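Home cooks wanted: Trukdale breakfast study

We're looking for people who cook breakfast at home most days and don't mind being nosy-questioned about it. Paid. Kitchen diary plus one chat with us. Sign up closes end of February, sooner if we fill up.

Who we are
Favance, small food research outfit in Asley. We look at what people eat before work, what they skip, what they buy on the way instead. Last round had 148 households, mostly toast and cereal as you'd expect. This time we want a wider spread. Porridge, parathas, congee, steamed buns, leftovers out of a tub, whatever it is. Cold pizza counts.
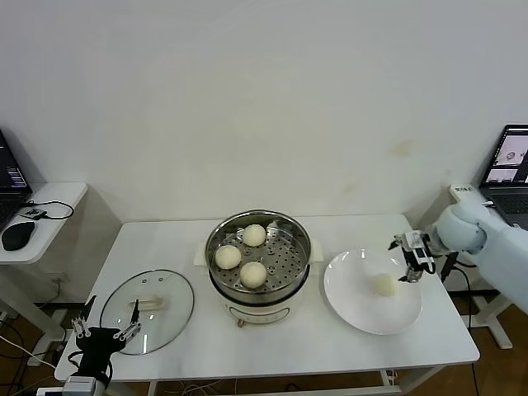 Three buns on the steamer tray.

What you'd be doing
Keep a diary for 5 weeks. Paper or phone, your choice. Jot down what you made, when you sat down (or didn't), who else ate. Two minutes a day, not more. Spelling doesn't matter, we can read anything.
Keep your food receipts in the envelope we send. Supermarket, corner shop, market stall, all of it. No receipt, just write the price on a scrap of paper.
One chat with Geeta Pandey, an hour or so, at our place or by phone. Early mornings from 7.30 are fine, evenings up to 8. She'll have read your diary first so no need to prepare anyhting.

Who can apply
Over 18. Living in Trukdale, Asley or the Singhal estate. Cook at home at least four mornings a week. Flat shares welcome but one diary per kitchen please. Night shift workers very much wanted, we had hardly any last time and your breakfast might be at 5pm, fine by us.

Can't take you if you work in food marketing or took part in the last round. Sorry. Allergies and special diets are no problem, just put them on the form.

Money
£536 for the full thing, paid in 2 parts. First half once you've sent in week two of the diary, rest after the chat. Bank transfer. Bus fares to Asley paid on top, keep the tickets. Drop out half way and you still keep the first payment.
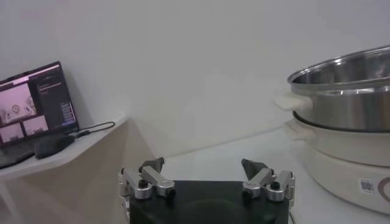 How to apply
Short form at the front desk in Asley, or ask for one by post. We need name, postcode, how many in the household, what you had for breakfast yesterday. Be truthfull, "nothing" is a fine answer.
We ring everyone back either way, normally inside a fortnight. If you've heard nothing after that then chase us, forms do go astray.

Your details
Diaries get a number, names kept seperately and locked up. Nothing passed to shops or brands. You can pull out at any point and ask for your pages back.

Questions to Geeta Pandey, Favance, Asley. Mornings best, leave a message if it rings out.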